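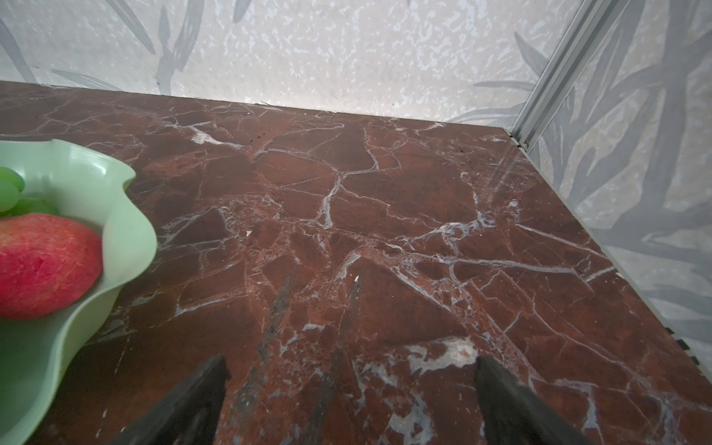 Stone, Tile & Countertops > Care and Repair

Red marble top, seal it or leave it?
Started by slaoui_red, 24 September 2020

slaoui_red
We have a dark red marble slab in the corner of the back hall, up against two walls. White and gray veins all over it. It came with the house and I have no paperwork. It still has a good polish. I want to use it for keys, mail and the occasional coffee cup. There's one large whitish patch toward the middle. Is that part of the stone or did somebody spill something on it years ago? Fastau quoted me $646 to hone, repolish and seal it.

hormont10
Looks like natural pale mineral to me. Red marbles with that much veining usually have blotches. Run a fingernail over it. An etch mark feels a little rough and goes dull when you look at it from a low angle.

Flelus
$646 is too much for a top that already shines. Buy a bottle of sealer and do it yourself on a Saturday morning.

santino_a
Disagree with sealing it before you test. Put a few drops of water on the white patch and a few on the red, wait 10 minutes, wipe. If neither one darkens, sealer won't do anything but leave a haze. I fought that haze on my own vanity for most of September.

Flelus
Haze is from not buffing it off. Sealer never hurt anybody's marble.

santino_a
It hurt mine. I did buff it.

hormont10
The cloudy speckled spots might take in more than the red does, so test one of those too. And sealer does not stop etching, so use a coaster either way.

slaoui_red
Did the water test on the patch, the red and a speckled area. The red stayed the same. The patch and the speckled area both went a shade darker and dried back after lunch. Fingernail felt smooth everywhere.

santino_a
Then I was wrong about yours. One thin coat, wipe it off before it dries, and skip the honing.

Flelus
Like I said.

slaoui_red
Canceling with Fastau. Does anyone have a preference between water based and solvent based?

Santino Arancibia
(santino_a, posting from my other login) Water based. Less smell in a hall.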